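Plutum 핸드 그리퍼 사용 설명서
4장. 손으로 작업 시연하기: 컵 집기와 겹쳐 쌓기

이 장에서는 Plutum을 손에 들고 컵 정리 작업을 시연하여 기록하는 순서를 설명합니다. 조립과 충전은 2장, Hadgu 설치와 계정 등록은 3장을 먼저 끝내 두십시오.
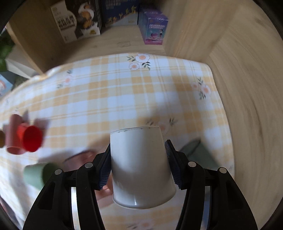
시연 한 편은 작업자가 그리퍼를 시작 위치에 두는 순간부터 마지막 컵을 놓고 그리퍼를 들어 올리는 순간까지입니다. 중간에 녹화를 끊었다가 이어 붙인 파일은 Hadgu가 한 편으로 인식하지 않습니다. 작업을 멈춰야 할 일이 생기면 그 편은 버리고 처음부터 다시 찍습니다.

4.1 준비물

Plutum 본체와 손잡이
집게 패드 한 쌍(양쪽 같은 마모 상태의 것)
메모리 카드
보정용 인쇄판
Hadgu가 설치된 컴퓨터
컵(종이컵, 플라스틱컵 모두 사용 가능)

컵의 색은 섞어 쓰는 것이 좋습니다. 한 가지 색만으로 시연을 모으면 학습된 동작이 다른 색의 컵 앞에서 머뭇거리거나 엉뚱한 곳을 집는 경우가 많습니다. 크기도 섞을 수 있지만 처음 한 묶음은 같은 크기로 찍으십시오. 겹쳐 쌓는 작업에서는 크기가 다른 컵이 섞이면 순서를 따로 정해 주어야 합니다.

유리컵과 도자기컵은 이 장의 작업에 사용하지 마십시오.

4.2 작업 공간 정하기

1. 그리퍼를 든 팔을 옆으로 뻗어도 걸리는 것이 없는 자리를 고릅니다.
2. 작업면이 흔들리지 않는지 손으로 눌러 확인합니다. 식탁보나 매트를 깔았다면 네 귀퉁이를 당겨 주름을 폅니다.
3. 창에서 들어오는 빛이 작업면에 직접 닿으면 커튼을 칩니다. 실내등은 모두 켭니다.
4. 컵을 흩어 놓을 구역과 쌓을 구역을 정합니다. 두 구역은 서로 겹쳐도 되지만 한 묶음을 찍는 동안에는 바꾸지 않습니다.
5. 카메라 렌즈를 마른 천으로 닦습니다.

참고: 무늬가 있는 식탁보는 그대로 써도 됩니다. Plutum은 주변의 특징점을 따라 자기 위치를 계산하므로 무늬 없는 흰 상판보다 오히려 추적이 안정적인 편입니다. 벽과 바닥만 보이는 빈 방에서 추적이 자주 끊기면 배경에 책이나 상자를 몇 개 세워 두십시오. 단, 한 번 세운 물건은 그 장소의 촬영이 모두 끝날 때까지 옮기지 않습니다.

참고: 거울, 유리문, 켜진 텔레비전 화면은 추적을 방해합니다. 치울 수 없으면 천으로 덮습니다.

4.3 그리퍼 점검

1. 전원을 끈 상태에서 집게를 손으로 끝까지 벌렸다가 끝까지 닫습니다. 걸리는 느낌이 있으면 링크의 축 나사를 확인하고, 필요하면 2장의 조임 순서를 따릅니다.
2. 두 패드가 나란히 맞닿는지 봅니다. 한쪽이 비스듬하면 패드를 빼서 다시 끼웁니다.
3. 패드 표면의 먼지와 종이 가루를 젖은 천으로 닦고 완전히 말립니다. 알코올은 쓰지 않습니다.
4. 전원을 켭니다. 상태등이 흰색으로 깜박이다가 초록색으로 바뀔 때까지 기다립니다.
5. 방아쇠를 천천히 당겼다 놓으면서 Hadgu 화면의 벌림 값이 따라 움직이는지 확인합니다.

주의: 전원이 켜져 있을 때 링크 사이에 손가락을 넣지 마십시오. 방아쇠를 놓으면 스프링의 힘으로 집게가 빠르게 벌어집니다.

4.4 Hadgu에 연결하기

1. 컴퓨터와 그리퍼를 같은 무선 네트워크에 연결합니다.
2. Hadgu의 장치 메뉴에서 새 장치를 누릅니다.
3. 목록에 Plutum이 나타나면 선택합니다. 나타나지 않으면 주소를 직접 넣고 포트에 1926을 입력합니다.
4. 프레임 속도를 60으로 맞춥니다. 이보다 낮은 값으로도 녹화는 되지만 변환 단계에서 거부됩니다.
5. 작업 이름을 입력합니다. 이름에는 작업 종류와 장소가 들어가야 나중에 찾기 쉽습니다. 예: 컵쌓기_거실
6. 작업 설명 칸에 시연의 내용을 한 문장으로 적습니다. 같은 작업이면 매번 같은 문장을 씁니다.

사내 방화벽이 포트를 막고 있으면 네트워크 담당자에게 개방을 요청하십시오. 연결 없이 메모리 카드에만 녹화하는 방법은 7장에 있습니다. 이 경우 화면으로 벌림 값을 볼 수 없으므로 보정 편을 반드시 한 번 더 찍습니다.

4.5 보정 편과 지도 편 찍기

장소를 옮겼거나 전원을 껐다 켰다면 시연 전에 아래 두 편을 먼저 찍습니다.

보정 편
1. 컵을 모두 작업면 밖으로 치우고 보정용 인쇄판을 가운데에 놓습니다.
2. 녹화 단추를 누르고 인쇄판 위에서 집게를 완전히 벌립니다.
3. 천천히 닫습니다. 같은 동작을 다섯 번 되풀이합니다.
4. 녹화를 멈춥니다.

지도 편
1. 인쇄판을 그대로 두고 녹화를 시작합니다.
2. 그리퍼를 작업면 위에서 낮게, 이어서 높게 움직이며 모든 방향을 한 번씩 비춥니다.
3. 시작한 자리로 돌아와 잠시 멈춘 뒤 녹화를 끝냅니다.
4. Hadgu에서 지도 만들기를 누르고 결과를 기다립니다.

일치율이 96 이상이면 다음으로 넘어갑니다. 그보다 낮으면 조명을 확인하고 지도 편만 다시 찍으십시오. 보정 편은 다시 찍지 않아도 됩니다.

4.6 시연하기

1. 인쇄판을 치우고 컵을 흩어 놓습니다. 세운 컵, 엎은 컵, 옆으로 누운 컵을 섞어도 됩니다.
2. 그리퍼를 작업면 가까운 쪽의 시작 위치에 둡니다. 집게는 벌린 상태입니다.
3. 녹화 단추를 누르고 짧은 신호음을 기다립니다.
4. 첫 번째 컵으로 다가갑니다. 컵 바로 앞에서 속도를 줄이고 두 패드가 컵의 양옆에 고르게 오도록 손목을 맞춥니다.
5. 방아쇠를 당겨 컵을 잡습니다. 종이컵은 옆면이 눌리기 시작하기 전에 멈춥니다.
6. 컵을 수직으로 들어 올립니다. 작업면을 따라 끌지 않습니다.
7. 쌓을 구역으로 옮겨 내려놓습니다. 두 번째 컵부터는 앞의 컵 위에 중심을 맞춘 다음 내립니다.
8. 방아쇠를 놓고, 집게가 다 벌어진 것을 본 뒤에 그리퍼를 위로 뺍니다.
9. 남은 컵에 대해 4~8을 되풀이합니다.
10. 시작 위치로 돌아와 녹화를 멈춥니다.

누운 컵을 집을 때는 입구 쪽보다 바닥 쪽에 가깝게 잡아야 컵이 덜 찌그러집니다. 세워서 쌓아야 하면 들어 올린 뒤 공중에서 손목을 돌립니다. 손목이 더 돌아가지 않는 방향이라면 컵을 내려놓고 다른 방향에서 다시 잡아도 되고, 이 동작도 시연의 일부로 남겨 둡니다.

엎은 종이컵은 아래로 갈수록 넓어지므로 패드가 너무 낮으면 위로 미끄러져 빠질 수 있습니다. 옆면의 중간쯤을 잡고, 들기 전에 아주 조금 올려 보아 미끄러지는지 살핍니다.

주의: 종이컵을 여러 편에 걸쳐 쓰면 옆면이 물러집니다. 눈에 띄게 찌그러진 컵은 새것으로 바꾸십시오.

4.7 반대쪽 손의 사용

한 손 시연에서는 그리퍼를 든 손만 작업에 참여합니다. 녹화 중에 다른 손으로 컵을 밀거나 바로 세우면 그 편은 학습용으로 쓸 수 없습니다. 컵의 위치를 바꾸는 일은 녹화와 녹화 사이에 하십시오.

사람이 건네는 컵을 받는 작업, 또는 사람에게 컵을 건네는 작업은 작업 종류를 '주고받기'로 따로 등록합니다. 이때 손은 작업의 일부로 기록되며 장갑은 끼지 않습니다. 두 종류의 편을 한 폴더에 섞지 마십시오.

4.8 묶음 구성

같은 배치로 여러 번 찍는 것보다 편마다 배치를 바꾸는 것이 낫습니다. 한 묶음은 22편으로 하고, 묶음 안에서 다음 항목을 바꿉니다.

컵의 위치와 방향
먼저 집는 컵의 색
그리퍼의 시작 높이
작업자가 서는 자리

속도는 바꾸지 않습니다. 평소 손으로 컵을 치우는 속도보다 느리게, 처음부터 끝까지 같은 속도로 움직이십시오. 빠르게 움직이면 화면이 번지고 추적이 끊길 수 있습니다. 컵을 잡기 직전과 놓은 직후에 특히 서두르기 쉽습니다.

컵을 떨어뜨렸더라도 작업면 안에 있으면 다시 집어 계속합니다. 회복 동작이 들어 있는 편은 편 정보에서 '회복 포함'에 표시합니다. 컵이 바닥으로 떨어졌다면 녹화를 멈추고 삭제합니다.

4.9 검토와 삭제

1. 묶음이 끝나면 메모리 카드를 빼기 전에 Hadgu의 검토 화면을 엽니다.
2. 편마다 궤적 그래프를 봅니다. 선이 갑자기 튀는 곳이 있으면 빨간 점으로 표시됩니다.
3. 빨간 점이 컵을 잡는 구간에 있으면 삭제합니다. 이동 구간에 하나만 있으면 자동 보정을 눌러 본 다음 판단합니다.
4. 벌림 값 그래프에서 집게가 컵을 잡은 동안 값이 일정한지 확인합니다. 서서히 줄어들면 컵이 눌리고 있었던 것입니다.
5. 남길 편에 확인 표시를 하고 변환을 누릅니다.

삭제한 편은 휴지통 폴더로 옮겨지며, 변환이 끝나면 복구할 수 없습니다.

4.10 Ukora 팔에서 재생하기

학습에 넣기 전에 한 편을 골라 Ukora 팔에서 그대로 재생해 보면 좌표 설정의 잘못을 일찍 찾을 수 있습니다.

1. 팔 끝에 Plutum과 같은 규격의 집게와 패드를 답니다.
2. 작업면에서 컵을 모두 치웁니다.
3. 비상 정지 단추를 손이 닿는 곳에 둡니다.
4. 변환된 편을 불러오고 재생 속도를 가장 낮은 단계로 놓습니다.
5. 재생을 시작하고 집게 끝과 작업면의 간격을 지켜봅니다.
6. 이상이 없으면 녹화의 첫 장면과 같은 자리에 컵을 놓고 다시 재생합니다.

경고: 재생 중에는 팔이 닿는 범위 안에 들어가지 마십시오. 재생 기능은 사람이나 물체를 감지하지 않고 기록된 궤적만 따라갑니다.

4.11 자주 생기는 문제

상태등이 주황색으로 깜박인다
메모리 카드의 남은 공간이 부족합니다. 확인이 끝난 편을 컴퓨터로 옮긴 뒤 카드를 비웁니다.

벌림 값이 움직이지 않는다
패드 뒤의 표식이 더러워졌거나 가려졌습니다. 표식을 닦고 보정 편을 다시 찍습니다.

지도는 만들어졌는데 시연 편의 추적이 실패한다
지도 편을 찍은 뒤에 배경의 물건이나 식탁보가 움직였는지 확인합니다. 움직였다면 지도 편부터 다시 합니다.

컵이 한쪽으로 돌면서 빠진다
두 패드의 마모가 다릅니다. 한쪽만 갈지 말고 한 쌍을 함께 교체합니다.

재생할 때 집게가 작업면에 너무 가깝다
재생을 멈추고 Ukora 설정의 집게 길이를 확인합니다. 연장 마운트를 달았을 때는 그 길이를 더해야 합니다.

위 방법으로 해결되지 않으면 해당 편의 로그 파일을 Mekow 기술 지원으로 보내 주십시오. 영상은 따로 요청을 받은 경우에만 첨부합니다.

4장 개정: 2023년 5월 29일
변경 내용: 4.7에 '주고받기' 종류 추가, 4.5의 보정 순서 수정
작성: Agnese Vaher, Mekow 문서팀

다음 장: 5장. 두 손 시연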